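Dorncombe chapel, finally

Feb 20, 2018

Quick one before work. Went up to see the old chapel at Dorncombe, the one with the crooked bell turret. 3,000 bricks in the west gable according to the leaflet, the rest is fieldstone. Door locked, of course. Key is at the farm, two houses down, ask for Helmi Hyvönen. She let me keep it till five.

Inside – plain. White walls, a gallery on three sides, pine pews with the old numbers still painted on. Pulpit is later then the rest, I think. Floor slopes toward the altar, you feel it in your knees. 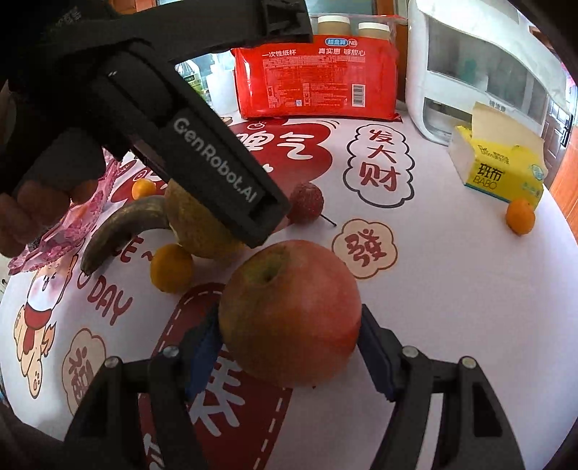 Getting there

Bus to Lu, then walk. 2 miles, muddy past the bridge. No parking by the gate so don't bother with the car. Roof work starts in April and they'll shut the gallery stairs, so go before that if you want to see the organ loft. More on the grave markers when I find my notebok.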